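Momadholm Program on Household Manipulation
Progress report to the Subramaniam Fund
Work package 2: comparison of grippers and camera positions in simulation
Prepared by Dimas Wuisan, project lead

1. Purpose of this report

The present report covers the second period of the grant, which closed at the end of January. It describes the work carried out under work package 2, states the results obtained so far, and lists the changes to the plan for which the Fund's agreement is requested. Financial statements are sent separately by the Momadholm finance office and are not repeated in this document.

Under the grant agreement, the program is to recommend one gripper and one camera arrangement for the physical trials in work package 3. The recommendation is to rest on simulated trials, with the same arm and the same control software used throughout. Two gripper models are under comparison. The Torkau model is a parallel gripper with short, stiff fingers. The Stilden model is also a parallel gripper but has longer fingers and a wider maximum opening. Both were modeled from the measurements taken during the first period.

2. Simulated environment

All trials in this period were run in the kitchen environment delivered at the end of work package 1. The environment has a long stone counter as its main work surface, and the simulated robot has two arms. The counter is stocked from an object library that includes bowls, utensils, plants and produce. Object positions are varied between trials by the scenario generator, and each layout is stored so that it can be replayed with either gripper and with any of the cameras.

The first period used a simplified counter with a flat gray surface. Following the reviewer's remarks on the last report, the flat surface was replaced by one with a speckled stone texture. The change had a visible effect on the detection of small and pale objects, and the detection thresholds were set again before any of the trials reported below were run.
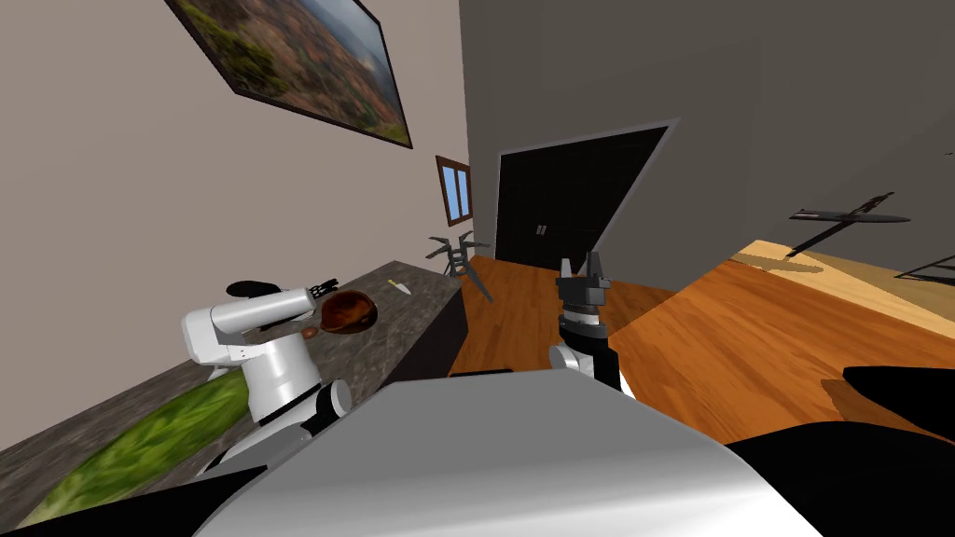
Figure 1. Simulated kitchen environment, with one gripper beside a bowl at the counter and the second arm raised with its gripper open.

3. Trials completed

A total of 1558 grasp trials were completed and logged in the period. Each trial consists of an approach, a closing of the fingers, a lift and a short hold. A trial is recorded as a success only if the object is still held at the end of the hold period. Trials in which the arm stopped because of a joint limit are recorded under a separate code and are kept in the totals.

Of the completed trials, 282 were set aside for manual review. The automatic scoring had marked these as uncertain, in most cases when an object had moved against the fingers during the lift without falling. Review was carried out by two members of the project staff working separately. Where their judgments differed, the trial was replayed and settled in a joint session. The two reviewers disagreed on 51 trials, and all of these have now been settled.

The review took longer than planned. The replay tool loads a complete environment for every trial, and on the present workstations the waiting time is considerable. A lighter replay mode has been requested from the software group and is expected before the start of the next period.

4. Comparison of grippers

The Torkau model gave the steadier results on small, rigid objects lying flat on the counter. Its short fingers bend very little in the simulation, and the closing position was repeatable from one trial to the next. It performed less well on rounded objects. When the approach was slightly off center, the fingers tended to push the object along the counter before closing.

The Stilden model was better suited to rounded and irregular shapes. The wider opening allowed for larger errors in the estimated position of the object, and fewer approaches had to be repeated. Its main weakness was clearance. In crowded layouts the longer fingers touched neighboring objects on the way down, and the controller then abandoned the approach.

Bowls remain the most difficult class for both models. A grasp across the full width of a bowl is possible only for the smallest items in the library. For the others, the planner must place one finger inside the rim and one outside it, and small errors in the estimated tilt of the bowl lead to a failed lift. A separate rim-grasp routine was added late in the period. Early runs are encouraging, but they are too few to be included in the comparison.

Crowded layouts were introduced at the Fund's request, in order to bring the trials closer to the conditions of an ordinary household. 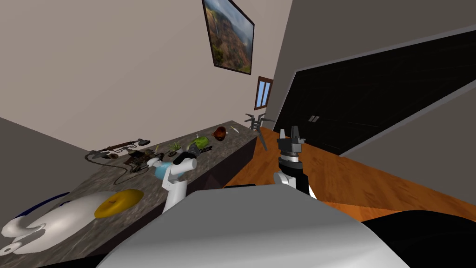

These layouts mix food items, tools and other household objects on the same stretch of counter, and they proved to be the most useful part of the test set. Differences between the two grippers that were small on a sparsely filled counter became clear once the fingers had to pass between neighbors. Thin, flexible items such as cables present a particular problem. The physics engine treats contact with them in a simplified way, and results from trials in which the fingers touched a cable should be read with caution. Such trials are marked in the data set and can be left out of any analysis.

No final recommendation is made at this stage. On present evidence the Stilden model is the stronger candidate for general kitchen work, provided that the clearance problem can be reduced. The mechanical group has proposed a shorter version of the Stilden finger, and a simulated model of it is in preparation.

5. Comparison of camera positions

Two camera positions were compared. The first is a body-mounted view looking out over the arms and the work surface. The second is a wrist-mounted view that moves with the gripper. The same detection software was used for both, without separate tuning.

The body-mounted view gave reliable coverage of the counter as a whole and was the better source for choosing a target. Its weakness appeared at close range, where the forearm and the gripper often came between the camera and the object during the last part of the approach.

The wrist-mounted view had the opposite character. It gave good detail during closing, and the gap between the fingers could be measured directly. When the wrist was turned away from the counter, however, the view contained little that the detector could use, and large plain surfaces gave the position estimate few features to hold on to.

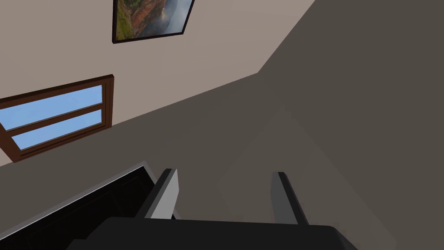

Figure 2. View over the open gripper fingers with the wall, window and part of the framed picture in the background.

The practical result is that neither position is sufficient alone. The controller has been extended so that the target is chosen from the body-mounted view and control passes to the wrist-mounted view for the final approach. The handover works as designed when both cameras see the target at the moment of switching. When only one of them does, the arm pauses and repeats the search, which adds to the time needed for each trial. A more tolerant handover rule is under test.

6. Data management

Trial logs, stored layouts and review decisions are held on the Momadholm project server, with a nightly copy kept at a second site. The file format was changed once during the period to allow camera settings to be stored with each trial. Older logs have been converted, and the conversion script is included in the project repository.

Access for the Fund's technical reviewer has been arranged. The account is limited to reading and replaying completed trials.

7. Deviations from the plan

Comparison of a third controller setting, planned for this period, was not started. The staff time was used for the manual review described in section 3. The work can be carried out in the next period without any change to the end date of the work package.

The object library was to be extended with glassware. This has been postponed, as the present detection software handles transparent objects poorly and the results would say little about the grippers themselves.

8. Work planned for the next period

The shorter Stilden finger will be tested on the stored crowded layouts, so that its results can be set directly against those of the two existing models. The rim-grasp routine will be run on the complete bowl set. The revised camera handover will be tested with all gripper models, and the postponed controller comparison will follow once those runs are complete.

A draft recommendation for work package 3 will be sent to the Fund at the close of the period. It will include the full results by object class and a list of known differences between the simulated and the physical grippers.

9. Decisions requested

The program asks the Fund to approve the inclusion of the shortened Stilden finger as a third model in the comparison. No additional funds are requested for this work.

The program further asks the Fund to agree to the postponement of the glassware set to work package 3, where it would be tested with physical cameras.

Questions on the technical content of this report may be addressed to Dimas Wuisan at the Momadholm project office.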